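Section 4. Setting up your centre for funded learners

This section is for the person at the training centre who will register adult learners under the Skovent tuition scheme. It is supposed that Dandus is already installed and that you can log in with your own account. If you cannot log in yet, please go back to Section 3.

You will need the following before you start:

- the centre code which you received by letter from the scheme office
- the list of courses approved for your centre
- the bank details of the centre, in the same form as on the funding agreement
- a second member of staff who can confirm the settings

The last point is often forgotten. Dandus does not allow the same account to enter the bank details and to confirm them.

4.1 Entering the centre details

1. Log in and open the menu Centre.
2. Choose New scheme, then Skovent tuition.
3. Type the centre code. It is written with capital letters and has no spaces.
4. Press Check. The name and the address of your centre should appear under the code.
5. Compare the address with your funding agreement. If there is a difference, even a small one, press Cancel and write to the scheme office.
6. Press Save.

Note: If the message "Error 491" appears after you press Check, the code is known but it is not active yet. New codes become active during the night. Please try again the next morning before you ask for help.

Caution: Do not register your centre a second time under a different spelling of its name. Two records for one centre cannot be joined later, and payments to both of them will stop until one is closed by the scheme office.

4.2 Adding the approved courses

The courses are not loaded automatically. You must add each course which you want to offer with funded places.

1. Open Centre, then Courses.
2. Press Add and type the course number from your approved list.
3. Enter the first and the last day of teaching. Holidays inside the course do not need to be entered.
4. Enter the total teaching hours. The field takes only whole hours. A course of more than 300 hours must be divided into stages, and for this you should use the button Add stage.
5. Enter the number of funded places.
6. Enter the tuition fee for one learner. Do not include books, tools or exam fees, they have their own fields on the next page.
7. Press Save and continue with the next course.

When the tuition fee is above 2,000, Dandus will show a yellow bar and ask for an explanation. This is not an error. Write in one or two sentences why the course has this price, for example that the learners need a licensed workshop. The explanation will be read by a person, so please avoid writing only "see above" or "as last year".

A course stays in the state Draft until at least one tutor is connected to it. To connect a tutor, open the course, press Tutors and select the name from the staff list. If the name is missing there, the tutor has no account in Dandus, and you have to create it first (Section 2).

4.3 Who can be registered as a funded learner

Dandus asks some questions about each learner and then shows a result: Eligible, Not eligible or Manual check. The questions concern age, place of residence, present work and earlier education. You may read the questions aloud to the learner, but please do not explain which answer is "better". The learner must answer alone.

The result Manual check means only that the answers are not enough for a decision. It happens often with people who work for several employers, or who changed their residence in the last months. You can still keep a place for this learner while the check is open. The place is shown in grey in the course list and it is counted as taken.

Please keep the signed form of each learner at your centre - a scan in Dandus does not replace the paper. The papers must be kept in alphabetical order by family name, and separately for each course.
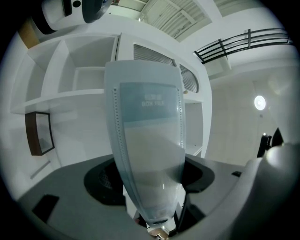 CLIRNANARD, July - The text from here to the end of the section was revised for the new funding year. Centres which printed the earlier edition should replace these pages.

4.4 Registering a learner

1. Open Learners and press New.
2. Enter the name exactly as it is on the identity document. If the learner uses another name in daily life, enter it in the field Preferred name. Certificates are printed with the official name.
3. Choose the course. Only courses in the state Open can be chosen.
4. Go through the questions on eligibility together with the learner.
5. Print the form, and give the learner time to read it.
6. After the form is signed by the learner and by you, scan both sides and upload the file under Documents.
7. Press Submit. The state of the learner changes to Waiting.

You can correct a mistake freely as long as you have not pressed Submit. After this, the record is locked and you have to use Request change. A request is normally answered on the next working day.

Note: A learner can be registered for 2 courses at the same time if the teaching hours do not overlap. Dandus compares the timetables and will refuse the second course when it finds a conflict. Evening courses and weekend courses are compared in the same way as day courses.

Caution: Never take money from a funded learner as a deposit, also when you intend to give it back. This is against the funding agreement, and the centre may lose its places for the whole year.

4.5 Recording attendance

The payment depends on attendance, so this part should be done regularly. The tutor can do it, or a member of the office staff with the role Registers.

1. Open the course and press Register.
2. Select the lesson. Today's lesson is selected already when you open the page.
3. Mark each learner as Present, Late, Absent or Excused.
4. For Excused, choose a reason from the list. Illness, care of a child and change of work shift are accepted without a paper. For other reasons a paper should be uploaded.
5. Press Close register.

A register which was not closed is treated as if the lesson did not take place. Dandus sends a reminder to the tutor at 18:00, and the open registers are also shown in red on the first page of the office account.

If a lesson was moved to another day, do not mark everybody as absent. Use the button Move lesson and enter the new day. The learners will receive a message, if they have given a mobile number.

4.6 Using Dandus together with the Farías job service

Some learners are sent to you by the Farías job service. They bring a referral number with them, and this number should be typed in the field Referral during the registration. The job service can then see whether the person has started the course and whether he or she has finished it. It cannot see marks, absences or any notes written by the tutor.

To switch on the connection:

1. Open Settings, then Connections.
2. Find Farías in the list and press Connect.
3. Read the agreement on data, and tick the box if you are authorised to accept it for your centre.
4. Ask the second member of staff to log in and press Confirm.

The connection works in one direction only. If a learner leaves the course early, you must inform the job service also by telephone or by letter, in the same week.

When a referral number is refused, check first if the letter O was typed in the place of zero. If it is still refused, register the learner without the number and add it afterwards with Request change. The learner does not lose the place in the meantime.

Continue with Section 5, Claims and payments.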